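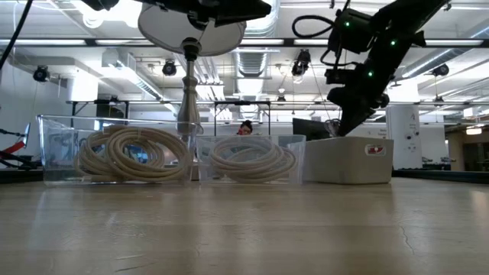 Wallel replied that a machine which can't put a rope away has no business near a kitchen, and asked what exactly we have been paying for since October.

Fair question. Short thread on where household and shop-floor chores stand.

By Negash
Last updated: October

Rigid items are mostly dealt with. A mug or a boxed part has a shape you can plan against. Coiled rope doesn't. Pull one loop and the others shift, so the plan made before the grasp is out of date during it.

Clear plastic bins make it worse. Depth sensors read through the wall, or off it, and report an edge in the wrong place. Opaque white bins give fewer false edges - same gripper, same lighting.

We use cookies to improve your experience. Accept / Manage

Numbers from the Praltora bench, one arm, beige coil, bin to bin: 17 attempts, 4 clean transfers. A clean transfer means no loop left hanging over the rim. Most failures were a second loop coming up with the first.

Training data was over 3,000 grasps, nearly all on solid objects. I would expect more rope in the set to help. I would not expect it to fix the rim problem, which is mainly a matter of wrist clearance.

Shop floor: Tokum has a picking cell that runs unattended on boxed stock. Loose cable still goes to a person at the next bench.

So, Wallel: tidying boxes, yes. Rope, no. Laundry is the same problem with more surface - I'd leave that until the rope figure is above 10 in 17.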